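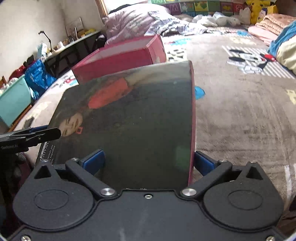
Putting a lid back on a box: are we there yet?

dustpan_deluxe
Posted 8:14 pm

My brother-in-law has told me every January since I've known him that next year a machine will be doing my housework. He is now on his third robot vacuum and still picks up his own socks so it won't choke on them. So I'm asking the shop floor people here. Can anything you've worked with do an ordinary bedroom chore? Fold a blanket, close a gift box, put the stuffed animals back where they go?

grolum_nightshift
Posted 8:31 pm

We have two Stimura arms at Grolum that close cartons all night. Same carton, same spot, same glue. Put one down crooked and the line stops and I get to walk over. Last month I walked over 117 times. I like the arms fine, but I wouldn't let them near a bedroom.

Romaniuk_KM
Posted 8:40 pm

Lids are meaner than they look. A big glossy one lying on a bed has nothing firm under it, so when a finger comes down near the edge the blanket gives and the whole thing tips or slides. If there's a face printed on it, the camera also has opinions about the face. You want two grippers, one to steady and one to lift, and then they have to agree with each other.
Khrystyna-Mariia

tapeworm44
Posted 8:52 pm

Two grippers agreeing with each other is already ahead of my household.

pallet_jacqueline
Posted 9:05 pm

I'm going to disagree with the gloom. Five years ago the arm at our place (Vemance, returns department) couldn't pick up a shirt. Now it picks up a shirt, turns it over and puts it in a bin, and it does 20 in the time I'd do 30, except it doesn't go to lunch. That's a chore. It counts.

grolum_nightshift
Posted 9:11 pm

Does it fold the shirt?

pallet_jacqueline
Posted 9:12 pm

It places the shirt.

dustpan_deluxe
Posted 9:20 pm

My son places his shirts too.

Romaniuk_KM
Posted 9:34 pm

Jacqueline has a point though. Picking up soft stuff used to be hopeless and now it's just slow. What I haven't seen is the in-between part, where the quilt is in a heap and there's a plaid thing mixed up with it and somebody has to decide which one moves first. I tried an Ametepe demo unit on one throw blanket. 11 minutes, and it ended up as a ball. A tidy ball.

tapeworm44
Posted 9:41 pm

What did they want for it?

Romaniuk_KM
Posted 9:43 pm

153 a month, plus the stand.

tapeworm44
Posted 9:44 pm

I'll make you a ball for half that.

pallet_jacqueline
Posted 9:58 pm

You can all laugh, I'm still putting my name down when there's one that does fitted sheets.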